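Workshop helper wanted, Saturdays - Garar Computer Reuse

Hello! I'm Lemlem, and I run Garar, a small computer reuse workshop above the old Prirnis shoe shop. We take in desktops and laptops that offices have finished with, get them going again and pass them on to families, students and anybody else who could do with one. Last year 167 machines went out of the door, which I'm still quite pleased about.

The trouble is that the shelves are filling up faster than we can empty them, so I'm looking for one more pair of hands on Saturdays. It's a paid job, part-time, and you don't need a certificate in anything.

What you'd be doing

Mostly taking lids off. A lot of what comes to us is office towers, and each one gets opened, cleaned out, checked over and either built back up or stripped for spares. You'll get very used to the insides of a Dell (I dream about them).

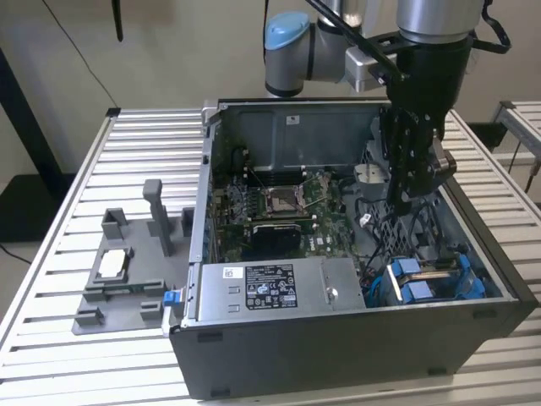

Side panel off, processor socket empty.

Once a machine is back together you'd wipe the drive, put a fresh system on it and fill in the sheet. We log everything in Momix, our stock program, and I'll warn you now that it's slow and a bit moody. Kyung-tae wrote it and he's very patient with questions, so do ask him. There's some lifting too - the stairs are steep and the lift is for the flats only, sorry.

Every so often you'd be out front, handing a computer over and showing somebody how to get on to their email. I love this bit. Some people are nervous, so you'll need to be kind and go slowly.

Who I'm after

Someone careful, really. If you keep your screws in a pot and label your cables we'll get on. It would help if you've added memory to a PC before or swapped a drive, but Hidayah had never held a screwdriver when she joined us and she now does all our trickiest laptops, so please don't be put off! You need to be 18 or over, and all right with dust.
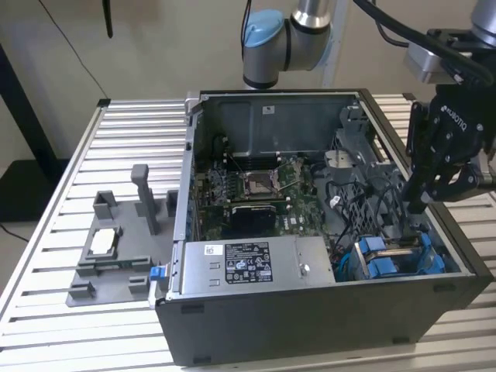 Hours, pay and the rest

Saturdays, 9.30 to 4.30, with an hour for lunch. We pay the real Living Wage and your bus fare, and there's a 3-month trial so we can both see how it goes. I'd like you to start as soon as you can and stay until at least September, when the student rush comes and it all goes a bit mad. Tea is free. Biscuits depend on who went to the shop.

How to apply

No CV needed. Drop a note through the door or hand one in at the desk, telling me a little about yourself and something you've mended (a bike or a toaster is fine). Please get it to us by February 24, 2023. Wing-yan Ho and I will read them all, and we'll ask a few people in for a go at the bench and a chat. If stairs or anything else would make that hard, say so in your note and we'll meet you downstairs.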